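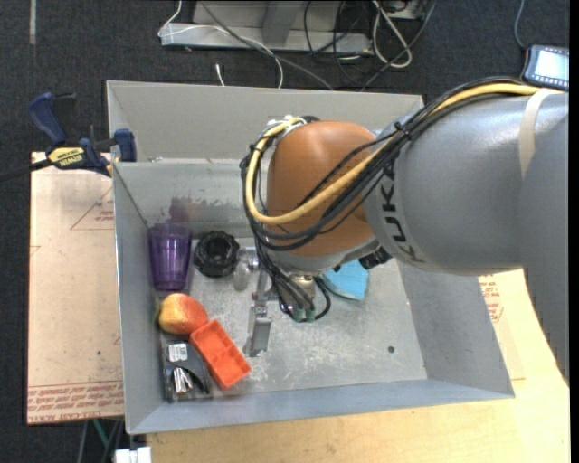 KUKA arm over the grey metal bin

Re: [findale-allotments] water butts and the standpipe

Sorry for slow reply, only just in from work. Quick answers below.

> On 7th April the site list wrote:
> Has anyone looked at the meter since the standpipe went back on?
> Last bill was 2,962 litres for the quarter and that was with
> it off most of the winter. Also is the Skustbridge end still
> getting no pressure? Plots up there are asking.

Yes, read it last night on my way out. Will put the number in the book, left my bit of paper in the shed. Pressure at the Skustbridge end still rubbish, a trickle at best. My money's on the stopcock by the hedge, it was stiff last year too. Can somebody with proper tools have a go, mine just slips round.

Butts - Pranis will do us the big ones for 25 quid each if we take 14. Lids included, taps not. I'd say yes but need to know who wants one by end of April, and please say which plot, last time I had three messages just saying "me please".

Hose rule is same as before, no leaving it running while you go for a chat. Can's fine any time.

Oh and the potatos by the gate on plot 128 are coming up through the path again. Not mine. Whoever's they are, dig them out or I'm eating them.

Gate code hasnt changed.

Got to run, more tomorow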